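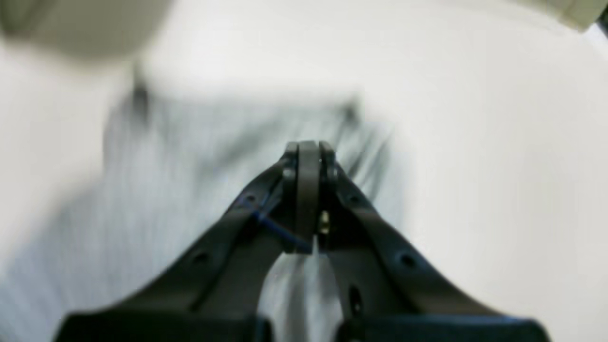
Why does a hardwood floor develop gaps in February? The boards have lost moisture to the heated indoor air and shrunk across their width.

Wood gives up and takes on water until it balances with the air around it. Most of the movement runs across the grain, so a floor of wide planks shows larger gaps than one of narrow strips. Length hardly changes.

Tadeusz Szulc, who inspects floors for Kisard, keeps a log of 330 houses. Most complaints reach him in late winter, and he asks owners to wait until summer before filling anything. Filler packed into a seasonal gap is squeezed out when the boards swell - or it crushes their edges.

A gap that stays open through a humid summer has another cause. Szulc checks the subfloor first, then the nailing pattern. Boards delivered too wet and installed within 7 days are common in his log, mostly in additions built over a crawl space.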